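About Us

By the Rolline team
July
4 min read

Rolline started with a laundry basket and a disagreement. Two of us thought a robot could learn to hang up a shirt in a weekend, the rest of us thought it would take a good deal longer, and we've been happily working on the question ever since (the rest of us were right, by the way, and have been very gracious about it). These days we're a small workshop that teaches robot arms to handle clothing, and along the way we've become the people other labs ring when they want to know how to run that sort of work safely, tidily and in a way someone else can check.

That second part was never in the plan. We had a page of house rules taped up beside the first bench, a visitor asked for a copy, then their colleagues asked, and before long the page had grown into the Rolline Bench Code, now in its third edition and 21 rules long. We still argue over the wording at morning tea. It covers how a bench is laid out, who may stand where while the arms are powered, how a session is written up and what happens when something goes wrong, as it does for everybody sooner or later.

A lot of the Code deals with fairly humble things. Garments are listed by type and colour before a session begins. Fingers are looked over for rough spots that could snag a knit, and if a pad has worn past our limit the pair gets swapped before any more clothes are handled. Hangers stay in a known set, so that a result from one bench can be compared with a result from another without everyone wondering whether the hangers were to blame!

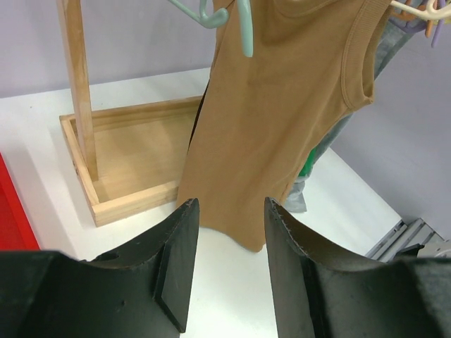
Do we need safety rules for arms this small?

A small arm can still pinch a finger, catch a sleeve or knock something off a table, and people tend to relax around small machines far more than they do around big ones. Our rules ask for a stop button within reach of every person at the bench, a speed limit of 300 millimetres a second whenever anyone is close by, and hands out of the work area until the arms are at rest.

How we work

Every new task goes through the same steps, whether it's one of ours or something a partner has brought in. We write down what counts as finished before we try anything, and we write it in everyday words, because "hung up neatly" means something different to each person who has ever owned a wardrobe. Then we agree on the starting layout and how much it's allowed to vary. After that come 8 slow practice runs with a person on the stop button, and only then do we begin keeping results.

Results are kept whole. If a garment ends up in a heap on the table, that run goes in the log beside the tidy ones, with a note in the operator's own words. We feel quite strongly about this one. Our shared log for the Pondia project passed 800 runs last winter, and the failed ones are still the part people write to us about most often.

Two arms working together get a chapter of their own in the Code. The area where their grippers can meet is marked on the bench plan, one arm is named the lead for each step, and cables are checked through the full sweep of both arms before a session starts. Whoever sets up the bench signs for it, and somebody else checks it over. It sounds fussy, and it is a bit fussy, but it takes less time than making a pot of tea and we've grown rather fond of the ritual.
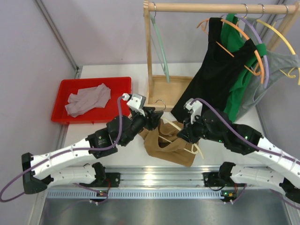
Who we work with

We're lucky in our neighbours. Semeniuk makes the fixtures and stands for our test benches and has put up with more last-minute changes than any supplier should have to. Civeo reads each edition of the Code before it goes out and sends it back covered in questions, mostly good ones. Schools and community workshops can use the Code free of charge, and we love hearing how they've adapted it for their own spaces.

If you'd like a copy, or you've found a rule that doesn't make sense where you are, please write to us through the contact page. Suggestions for the next edition are open until the end of the year, and we read all of them, including the very long ones.

Recent from Rolline
Choosing a hanger set and sticking with it
What changed in the third edition
Pondia project: notes from the winter runs
A bench plan you can print and colour in
Writing a useful failure note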